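Product Review: Carkik Garment Steamer, Upright Model
Household Equipment Desk, reviewed by Ching-wen Chuang

The Carkik upright steamer was assessed over 16 working sessions in the textile room, alongside the Nullis hand-held unit reviewed in November. It is intended for homes and small shops that press curtains, shirts and table linen on a regular basis. The unit was purchased at the usual retail price of 62 dollars.

Assembly requires no tools. The pole is supplied in sections that lock with a quarter turn, and the hose clips to the base with a firm click. The printed instructions are clear, although the drawing for the hanger bracket shows it facing the wrong way. The water tank lifts out from the rear and fits under an ordinary kitchen faucet.

Steam was ready in just under two minutes from a cold start. Output remained even until the tank was nearly empty, at which point the head began to spit. Reviewers learned to refill the tank early when working on silk. The power switch is placed low on the base and may be pressed by foot, a feature that users with limited reach will value.

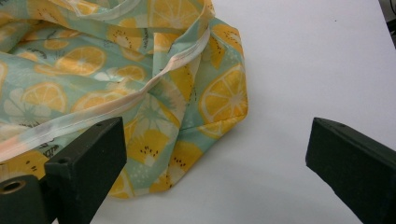
Results varied by fabric. Polyester blouses and light wool trousers came out well after one slow pass. Cotton took more effort, and heavy linen napkins still showed fold lines after four passes on each side. Prints deserve a separate word. On a busy pattern, such as yellow and orange citrus slices over pale mint green, small wrinkles are hard to see while steaming, and the cloth should be checked under a side light before it is put away. Deep creases across such a print are best worked from the back.

The steam head is comfortable to hold, but the hose is short for full-length drapes. The comparable Tidorix model has a longer hose and a heavier base - it is also the louder of the two. The fabric brush supplied by Carkik came loose several times and was set aside for most of the review period.

Cleaning is simple. The tank should be emptied after each use and descaled every four weeks in areas with hard water. A replacement seal may be ordered through the Choi parts counter, and ours was delivered promptly.

The Carkik steamer is recommended for everyday clothing and light curtains. Households that mainly press table linen should continue to use an iron. Overall rating: 4 out of 5.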